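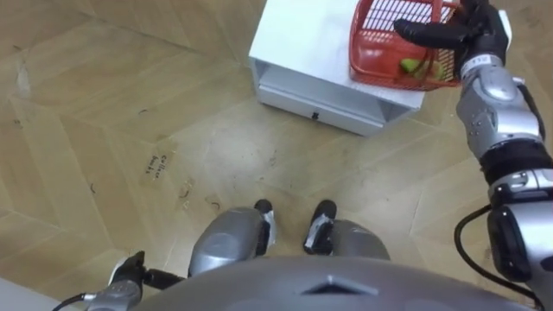

The right hand on the rim of the red basket, up on the white cabinet.

Teaching by Hand: Pictures from the Basket Task

Welcome to our gallery page, and thank you for finding your way to it! We have been meaning to put these up for a good while. Most of what we post about Skeda is graphs and notes, and several kind readers have written in to say they would like to see what the person doing the teaching sees, so both pictures on this page were taken from up at the robot's head, looking down.

For anyone new to us, Skeda is our long-running attempt to teach a humanoid a small set of household jobs by remote control. The operator wears the headset and a pair of Liao gloves and does the job through the robot (a very odd feeling for the first hour, and then suddenly quite an ordinary one), and the software keeps a record of every joint along the way. We want 200 good demonstrations of each job before we let the learning side loose on it. The basket is job 12 on the list and we are all rather fond of it. There is one red basket, one little white cabinet, and two places the basket can be, either on top of the cabinet or down on the floor.

At the cabinet

The reach in our opening picture is one that new operators find awkward. The arm is stretched well out in front, the fingers are curled over the right-hand edge, and the green ball is in there behind the grid, against the front wall. We ask people to keep the left hand low and close to the body, as it is here, because a wandering left hand gets recorded just as faithfully as a useful one, and then the robot learns to wander too! The feet stay flat and side by side for this part, and all the travelling is done by the arm.

Going slowly helps enormously. Our operators who learnt on the bench arm at Ullby tend to rush the last little stretch, and it takes an afternoon or so of gentle nagging before they settle down and let the fingers arrive in their own time.

On the floor

The basket is down in front of the cabinet in this one, with its handle standing up and a short stretch of bare floor between it and the closed drawer. Looking almost straight down like this makes heights very hard to judge, and you find yourself steering by the rim of the basket and the edges of the white top, which do at least stay nice and clear against the floor.

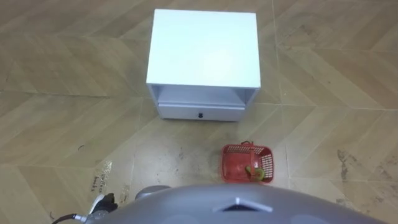

More from Skeda

The full set of recordings for job 12 will go up on the Okov page once we have been through them and taken out the fumbles, though we do keep a separate folder of those for anybody who wants them. Job 13 is the drawer with the little dark knob, and we shall start a new gallery when we get to it.

Page last updated Mon 23 August.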